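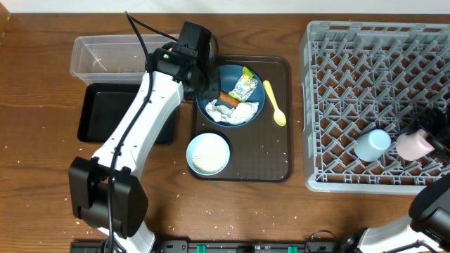
Ticket: Parcel marked delivered, table varnish order, Tustham depot
Status: Reopened (second time)
Opened: August
Category: Missing item / tracking

Customer, 09:14
Order of one tin of Bakilana hard oil and two sanding pads, sent by Roltberg from their Tustham depot. Tracking says "Delivered, handed to resident" at 13:40 yesterday. I am the resident. I was in all day, at the front of the house, with the window open. There was no van and no knock. Please tell me where it was left.

Support, 10:02
Thanks for getting in touch. Our records show the parcel was handed to the resident. Please check with neighbours and look in any safe places such as a porch or shed. We'll close this ticket if we don't hear back.

Customer, 10:20
I have no porch. I have no shed. I asked both sides before I wrote to you. If it was "handed to resident" then why would it be in a shed? Is there a signature or a photo?

Support, 14:35
A signature isn't required for items under 200 in value. The driver's location at the time of delivery matches your address. We consider this delivered. Ticket closed.

Customer, 14:41
Reopening. What does "matches" mean? The same house, the same street, the same town? I would like the distance, please.

Support, 16:10
I've asked the depot. The scan was made within 700 metres of your address. The system counts this as a match.

Customer, 16:22
There are several streets within 700 metres of me, and a school. I don't accept that as proof of anything. Which house number did the driver type in?

Support, 09:05 (next day)
The house number entered was 11. Could you confirm yours?

Customer, 09:08
It's on the order. It's 111. It is also in the first line of my first email.

Support, 11:50
Thank you for confirming. It looks as though a digit was dropped when the label was reprinted at Tustham. This was a one-off and has been corrected. A replacement has been sent. Ticket closed.

Customer, 12:15
I'm a bit doubtful about "one-off". The label on my last order, in the spring, had the same fault and only arrived because the driver knew the road. Before you close this again, can you check how the address is stored on my account, as opposed to what the website shows me?

Support, 15:30
Passed to the technical team.

Technical, 16:48
Checked the account. The address is stored correctly. The label software (Teltasetti) has a saved copy from an older order, and that copy says 11. Reprints use the saved copy. First prints use the account. I've deleted the saved copy and done a test reprint, which shows 111. The replacement was already on the van with the old label, so I've asked for it to be held at the depot.

Customer, 17:02
That makes sense, thank you. I'd still like this left open until I have the tin in my hand — the last two times it was closed, it wasn't fixed.

Technical, 17:05
Fair enough. Leaving open. New label goes on in the morning.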